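About Girnberg Service

We set up and look after small robot arms. That's the whole business. Not the selling, not the big welding lines – the small arms that work in back rooms, store rooms, changing areas and repair shops, picking up everyday stuff and putting it somewhere else. If you have one arm, or 11, and it's started missing, call us.

How we got here

Bouchra Soliman started Girnberg out of one bay in Renport after years of fixing other people's conveyor motors. First job was an arm nobody had re-zeroed in 14 months. It was off at the wrist, a bit more every week, and the staff had been nudging the bins over to match. She fixed it on a Friday, moved the bins back, and got two more calls from the same street. We're five people now, same bay, plus the unit behind it.

What we do most

Wrist work, mainly. Cameras, cables, gripper pads. The wrist is where an arm gets knocked, and it's where the little camera sits, so a small shift there turns into a big miss down at the floor.

A normal visit goes like this. Power down, lock out, tag on. Pads off and cleaned, or swapped if they've gone shiny. Every screw on the camera bracket checked with a driver, not with a thumb. Then we follow the cable all the way back to the base and bend it by hand at each clip, looking for a stiff spot. Stiff spot means a new cable. We don't tape them.

After that it's zeroing each joint, base first, wrist last. Then the camera calibration, then slow runs at quarter speed with somebody on the stop button. Slow runs are boring and we bill for them anyway.

We log every pad change and we keep the old pads in a bag with the job number on it. Customers laugh at the bag untill they want to know why the left side wears faster.

The Hegazy cell

The job we get asked about. Hegazy is our own name for the floor-pick cell we put together and still maintain, one arm working low down, picking up footwear and other soft things from ground level. Soft things are hard. A box has edges. A lined boot has a collar that gives and a lining that slides around, and the camera ends up very close to it with half the view taken up.

So the setup is different. Camera tilt gets checked at the bottom of the reach as well as at the top, becuase the cable pulls differently down there. Pads are the softer grade, changed every 1,000 picks whether they look tired or not. Lens wiped daily – fleece sheds. Grip force gets set on the actual stuff the arm will handle, never on a test block. And we save a wrist view at each service so the next tech can compare. Same height, same lights on.
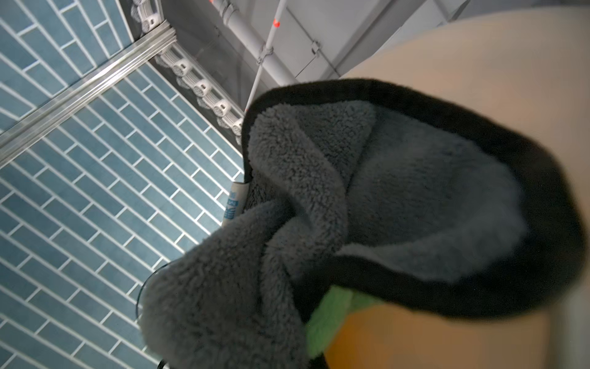
Wrist camera view, fleece-lined boot on the tile floor.

Tile is a good surface for us, by the way. Grout lines are straight, so if the camera has rolled in its bracket you'll spot it against last month's view before any software flags it. Carpet, you're guessing.

Eltow plan

Eltow is our yearly service plan. Four visits, pads included, cables at cost. Phone help from 7 am, and whoever picks up has worked on arms, we don't use a call service. New sign-ups for the fall start in September. If you only want a one-off visit thats fine too, plenty of people do that.

Before we come out

Clear a path to the base. Have the last backup ready if you've got one. Leave the arm how it stopped, please don't jog it home first – where it stopped tells us a lot.

Working here

We take one trainee at a time. You'll spend the first few weeks on cables and pads and not much else. Drop by the bay in the morning, ask for Bouchra.

© Girnberg Service, Renport | Contact | Service plans | Back to top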